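Fixing a gripper that drops boxes halfway through a move

If you've found this page, you probably have an arm that picks things up beautifully and then lets go of them somewhere over the cabinet, and I'm sorry, because I know just how you feel. Ours at Otholm did it for most of March. Dionysis Vrettos and I went through the code twice (twice!) before we thought to put a screwdriver on the finger, so please start with the hardware and save yourself the evenings.

First, make it safe. Press the stop, switch off power to the arm and lock the switch if yours has one. Keep a hand well away from the fingers until any stored air or spring pressure is let out, and if the gripper is still holding a part, support the part before you release anything.

Now check the small screws that hold the side plate to the finger pad. Turn each one gently with the right driver, and do look closely, as you may well find hex and Phillips heads mixed on the same plate. One of ours moved a good half turn. That let the pad lean back under load, and a light box would slide out as soon as the arm sped up. 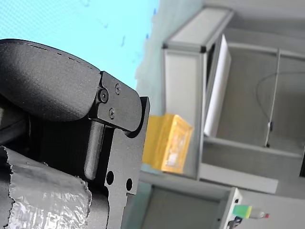
While you're down there, go over any tape on the gripper. We all use it, and I won't scold, but a torn edge can lift and work its way into the gaps of the mechanism, and then the finger stops short of fully closed while the controller cheerfully reports a good grip. Press the edge flat, or better, peel the whole strip off and put on a fresh one that stays clear of anything that moves.

Then power up at low speed, with everyone outside the cell, and run 5 picks with an empty box. If those hold, go to normal speed and leave it running while you have your coffee. Our log shows 232 drops before the repair, and the next 1,213 picks went through with three, all of them on a box with a crushed corner.

If yours still drops after all this, check the closing force setting next. Dionysis keeps ours written on a card inside the Zevimance manual.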